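Glove round-up: sorting, pairing and what to do with the odd ones

The glove store at the Warkar site has been due a clear-out since before Christmas, and in February we finally got round to it. Most of you will have noticed that the shelf by the side door had stopped being a shelf and turned into a heap. Work gloves, winter gloves, liners and singles had all ended up in the same two crates, and people were buying new pairs when there were perfectly good ones at the bottom.

Cameron Innes agreed to run the sort. The crates were tipped out on Wednesday morning and everything was put into one of four groups: good pairs, good singles, needs a wash, and past saving. Anything with a hole in the palm or a split along the thumb went straight in the last group. A loose thread at the cuff did not count as damage and those gloves have been kept.

The final count was 300 gloves. Of those, 100 were beyond use and have gone. The rest are being washed in batches and will be back on the shelf when they are dry. Please do not take them from the drying rack, even if you spot your own. 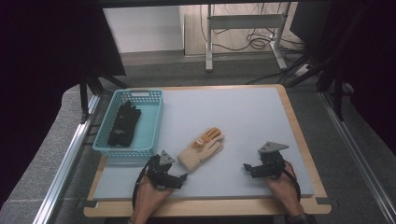

Knitted gloves need a bit more care than the others when they are sorted. They stretch, so two from the same pair can look like different sizes until they are laid flat and smoothed out from the cuff to the fingertips. Lay them back up, so that any label can be seen. The cream one with the orange patch on the back is easy to match by its patch, and the orange on the fingertips helps as well, but plain knitted gloves have to be compared at the cuff, where the ribbing differs from one make to the next. Black gloves go in the turquoise basket lengthwise, with the fingers towards the far side. If they are all put in the same way round, you can look along the cuffs for a logo without having to lift everything out. Do not ball pairs together like socks. It pulls the cuffs out of shape and they never sit properly on the wrist afterwards.

Washing is simple enough. Knitted gloves go in at a low temperature with a small amount of ordinary liquid and no softener. Gloves with any sort of coating should be turned the right way out first and kept off the radiator, where the coating goes hard and starts to crack. Leather ones are wiped with a damp cloth and left on the windowsill. If you are not sure what a glove is made of, leave it in the tray marked "check" and Cameron will look at it.

We have 15 good singles with no partner. They will stay in the shallow box next to the sink until the end of the month. Have a look through your coat pockets, your van and the bottom of your locker. Odd gloves left after that will be kept for painting and for cleaning out the drains, where it does not matter much what is on the other hand.

The order for new gloves has been put back until the washing is finished and we know what sizes are short. Large seems to be well covered. Small is not, and anyone who takes a small should give their name to Cameron before the order is placed. Spare pairs in small can also be handed in at the side door, clean if possible.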